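News > Student Projects > Robotics

19 June 2021
By Kelly Leite, Stastgate Technical College

Print this article | E-mail this article

Student team releases simulated kitchen for manipulation coursework

The robotics club at Stastgate Technical College has released Katona, a simulated kitchen in which students program a robot arm to pick up and move household objects. The package was built over two terms and runs on the lab's existing desktop machines.
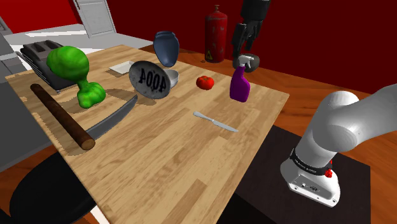
Katona test setup: the gripper above a spray bottle, with other objects on the cutting board.

Each exercise places a mix of food items, utensils and unrelated objects within reach of the arm. Students write the grasp planner and the motion controller. Scoring is automatic and uses object position at the end of the run.

The club logged 3623 runs during development. A run is stopped after 600 simulation steps whether or not the target has been moved. Contact between thin objects and the fingers remains the main source of error - the current solver handles rounded shapes more reliably.
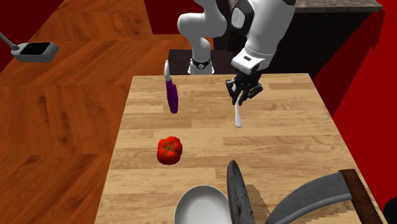

"We kept the object set varied so that a planner tuned to one shape would score poorly on the rest," said Cauã Holanda, who led the software group. Radosław Wilczyńska wrote the scoring module, and Jailson Aguiar prepared the object models.

Seven teams will use the package in the Arkine student competition in July. Entries are submitted as source code and run on a single machine at the college. Teams may not change the physics settings.

Documentation is available from the club on request. Contact: Genivaldo Cordeiro, robotics lab, Stastgate Technical College.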